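Geltard cue case review: two months in and I'm keeping it

28 October is when the winter league starts up at Carkstead, so I wanted something better than the vinyl sleeve I've had since school. The Geltard hard case is what I ended up with, after far too many evenings reading forums.

First impressions were good! It's stiffer than I expected, the lining is soft, and there's a pocket that takes chalk, a glove and my bus pass (just). The zip was a pig for the first week and then loosened up nicely. It holds 2 butts and 2 shafts, plenty for me – I only own the one cue and a battered break cue I bought off Tien-fu Yang.

The strap is the weak bit. It slides off my shoulder if I'm wearing a waterproof, and the pad won't stay put. I've swapped it for one off an old laptop bag and that's been fine.

I did look at the Starkgate version too. Lovely stitching, but a lot heavier, and I walk to matches.
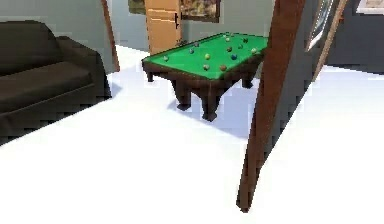

2 min read

One more thing for anyone with a table at home: measure the case before you plan to tuck it underneath between the legs. Mine is longer than I'd pictured and it lives behind the sofa now. Would I buy it again? Yes, though I'd ask for a different strap for Christmas.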